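The Kitchen Cell

Muthoni Shirima had kept the kitchen cell running since October, and in that time the arm had picked up the left shaker 1249 times without dropping it. Then one morning it started closing its fingers just short.

She froze the run and opened the joint log. Elie Salameh pulled a chair over, eating crackers.

"Wrist?" he said.

"Elbow, I think. Somebody reloaded the old damping file."

The arm existed only on the machine in the corner, but she looked after it the way her father had looked after the pumps at Clanammont. She checked the limits at the start of a shift and wrote down what she changed. She set the view behind the elbow and let the picture settle.

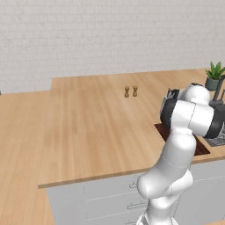 The arm over the counter, with the two shakers toward the back.

"Pretty sink," Elie said.

"Fitzsimmons did the sink. He spent a week on the plant, too."

She put the elbow damping back to 12 and zeroed the joints one by one, starting at the base. The third one took two tries. Then she started a batch of 300 and went to rinse her cup in the real sink down the hall, which had a slow drain and no plant.

When she came back Elie was still watching the screen.

"Almost halfway," he said. "No misses."

She wrote the damping value in the notebook, signed it, and locked the file - something she should have done in October.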